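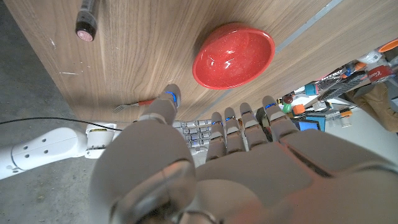
플렐릭스(Flelix) 식기 전시장 방문기, 급하게 씀

화요일 오후에 다녀옴. 11월이라 네 시 반만 돼도 어둑어둑. 역에서 버스 6번 타고 종점 직전 정류장. 간판이 작아서 한 번 지나쳤다가 되돌아감. 건물 입구는 주차장 쪽. 정문처럼 생긴 데는 잠겨 있음.

원래는 그릇만 보려고 했는데 결국 식탁까지 다 보고 왔다. 메모가 엉망이라 순서는 뒤죽박죽. 사진은 거의 못 찍음, 배터리 때문에.

먼저 식탁. 밝은 갈색 나무 상판, 나뭇결이 물결처럼 잘게 흐르는 그거. 가까이서 보면 결 색이 한 가지가 아니고 황갈색이랑 중간 갈색이 섞여 있다. 희끗한 자국도 몇 군데. 전시품이니까 사람들이 계속 그릇을 올렸다 내렸다 하고, 나도 접시를 세 번은 끌었다. 오히려 이쪽이 마음 편함. 새 것처럼 번쩍거리는 식탁은 집에 두면 컵 하나 놓을 때도 긴장되니까.

그리고 빨간 그릇. 갈색 나무 위에 빨강이 이렇게 잘 맞을 줄은 몰랐다. 우리 집은 전부 흰 그릇이라 사실 빨간색은 생각도 안 해봤음. 옆에 포크 놓여 있는 것까지 딱 저녁상 느낌. 안내해 준 아누크 판 데르 린던 씨(Anouk Van der Linden) 말로는 빨간색이 나무 식탁에서 제일 먼저 나간다고. 흰 식탁에 놓으면 또 안 팔린단다. 왜 그런지는 본인도 모르겠다며 웃음.

판 데르 린던 씨 설명은 영어 반 한국어 반. 말이 빨라서 절반쯤 놓쳤는데 받아 적은 것만 옮기면:

그렌디네(Grendine) 라인은 깊은 그릇 위주. 국이나 면 담기 좋음. 들어 보면 생각보다 묵직하다. 손목 약한 사람은 꼭 들어 보고 살 것.
판 아커(Van Acker) 라인은 납작한 접시. 가장자리가 얇아서 겹쳐 쌓으면 찬장 자리를 덜 먹음. 대신 설거지할 때 조심해야 될듯.
스탄다흐(Standach)는 포크, 숟가락 쪽. 손잡이가 길어서 내 손에는 좀 컸다. 남편 손에는 맞을 것 같음.

안쪽 방에는 등록된 견본이 2,704점 있다고 하는데 그중 꺼내 놓은 건 일부. 서랍장마다 번호표가 붙어 있고 원하는 번호를 말하면 꺼내다 준다. 나는 87번 서랍을 부탁했다가 아이용 컵만 잔뜩 나와서 당황. 번호 목록이 벽에 있으니 먼저 보고 말할 것. 글씨가 작아서 안경 필요함.

제일 좋았던 건 직접 상을 차려 볼 수 있는 거. 그릇 고르고, 포크 옮겨 보고, 의자에 앉아서 손 뻗어 보고. 매장에서는 늘 서서 내려다보기만 하잖아요. 앉으면 그릇 높이가 완전히 다르게 보인다. 서서 볼 땐 예뻤던 큰 접시가 앉으니까 부담스럽고, 작다고 생각했던 게 딱 맞고. 한참을 이러고 있었더니 뒤에 기다리는 분이 있어서 얼른 일어남. 죄송했습니다.

포크 자리도 물어봤다. 그릇 바로 옆에 붙이면 답답해 보이니까 손가락 두 개 들어갈 만큼 띄우라고. 집에 와서 해 봤는데 우리 집 식탁은 좁아서 그렇게 띄우면 두 명밖에 못 앉는다. 그냥 붙여 놓기로.

아쉬운 점. 조명이 자리마다 달라서 색을 믿을 수가 없음. 창가에 가져가서 다시 보면 딴 그릇 같다. 오후 늦게 가면 그나마 창가도 소용없고. 오전에 갈걸. 가격표도 뒷면에 붙어 있어서 하나하나 뒤집어 봐야 하는데 이게 은근 귀찮다. 무거운 그릇은 더 그렇고요.

카페는 있긴 한데 네 시에 닫음. 물은 입구 정수기. 화장실은 2층, 계단만 있음. 유모차 끌고 온 분이 고생하시던데 이건 좀 고쳤으면.

식탁 관리법도 적어 왔는데 메모 글씨를 못 알아보겠다. 읽히는 부분만. 물기는 바로 닦기, 뜨거운 냄비는 받침 필수, 긁힌 자국은 결 방향으로 살살. 반대 방향으로 문지르면 더 눈에 띈다고 함. 오일은 뭘 쓰라고 했는데 이름을 안적었네... 다음에 물어보고 추가하겠음.

관람은 70분 예약제. 넉넉할 줄 알았는데 안쪽 방까지 보려면 모자란다. 서랍 볼 사람은 식탁 쪽부터 보지 말고 바로 안으로 들어가길. 예약은 전화로만 받고 점심시간엔 안 받음. 두 번 걸었다.

산 것: 깊은 그릇 두 개(그렌디네), 포크 한 벌. 빨간색은 재고가 없어서 주문만 걸어 둠. 식탁은 당연히 못 삼. 줄자 가져갔으면 사이즈라도 재 왔을 텐데 가방에 넣는다는 걸 까먹엇다. 포장은 꼼꼼하게 해 주는데 종이 가방 손잡이가 약하니 장바구니 챙겨 가세요.

그릇 도착하면 이 글 밑에 덧붙이겠습니다. 댓글로 버스 시간 물어보신 분, 막차는 정류장에서 확인 못 했어요.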